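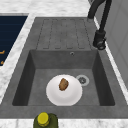
How Do You Teach a Robot to Clear the Dishes?

A robot does not know what a plate is. It does not know that food gets scraped off before washing, or that a glass bottle breaks if you drop it. Somebody has to show it.

One way is to write out every move as computer code. Move the arm forward. Close the fingers. Lift. This works when everything is always in the same spot, like in a car factory. A kitchen is harder. The plate may be on the left of the sink today and on the right tomorrow.

The other way is to let the robot learn from people. This is called learning from demonstration. A demonstration is when you show someone how to do a job by doing it.

Showing by hand

Some robot arms can be pushed and pulled by a person. You hold the arm and guide it to the plate, and the robot records how each of its joints bends along the way. It is a bit like a teacher holding your hand while you learn to write a letter.

Showing by remote control

The second way is called teleoperation. "Tele" means far away, and to operate something means to make it work. The person holds a controller and moves it through the air, and the robot arm copies the movement. The person watches through the robot's cameras.

The robot does not have to be a real one. Many lessons happen in a simulation, a world made inside a computer. The Pretby kitchen is one of these. It has a stone-gray sink, a tall black faucet and a marble counter, and every bit of it was drawn by a computer. If a plate is dropped there, there are no sharp pieces to sweep up.

What does a lesson look like?

Say the job is to take a plate out of the sink. A piece of food is still on it. The person steers the arm down into the basin, grips the rim of the plate and lifts it over the edge. There may be a bottle on the counter, so the arm has to go around it.

Then the kitchen is reset and the plate is put somewhere new. The person does the job again. A short lesson might have six tries. A robot usually needs many lessons.

Words to know

Basin: the deep part of a sink.
Gripper: the part of a robot that holds things.
Simulation: a pretend world that runs on a computer.
Teleoperation: moving a robot by remote control.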